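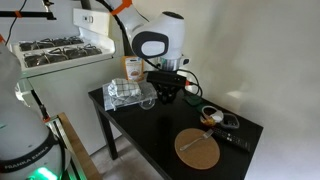 Re: [kitchen-talk] Memitov produce bags, anyone?

From: Floor Geerts
To: kitchen-talk list
Subject: Re: [kitchen-talk] Memitov produce bags, anyone?

Raluca Sârbu wrote:
> I've been using the Memitov bags since September and I'm sold. The
> lettuce keeps for 9 days easily, and the site says they tested 2868
> bags before they put them on sale. Rodrigo has ordered a second pack.
> Has anyone else compared them with a regular box with a lid?

Raluca, I'm glad your lettuce is doing well, but I have some doubts before I spend money on this.

First, the 2868 bags. Tested how? I read the whole page, including the small print, and it never says what was in them, what fridge they were in, or what they were compared with. If you test 2868 bags and don't keep a single head of lettuce in a plain box next to them, you have learned that bags hold lettuce.

Second, the 9 days. I get eight or nine from a head I wash, spin and put in a lidded box with a dry dish towel. I've done it that way for years. The towel goes in the wash and the box cost me next to nothing at a yard sale. Did you change anything else when you started with the bags? You mentioned in an earlier message that you'd moved the greens to the bottom drawer. I'd bet on the drawer.

Third, herbs. The page says cilantro lasts "up to three times longer." Longer than what? Mine dies in two days if I forget it on the counter, so three times longer than that is still less than a jar of water gets me.

Thijs Nijs asked last time whether they can go in the dishwasher. The answer on the Memitov site is "we recommend gentle care," and I take that as a no.

I had the same argument with Roel Wuyts over the Drengate bread box. He swore by it for a month, then it turned out he'd switched to a sourdough from Amaral that keeps well in a paper sack.

If someone wants to settle it, buy two heads from the same crate on the same morning, one in the bag, one in a box with a towel, same shelf, and don't peek every hour. I'll believe whatever comes out. I'm not buying the bags to find out, though. If Rodrigo has a spare from that second pack I'll supply the lettuce.

Floor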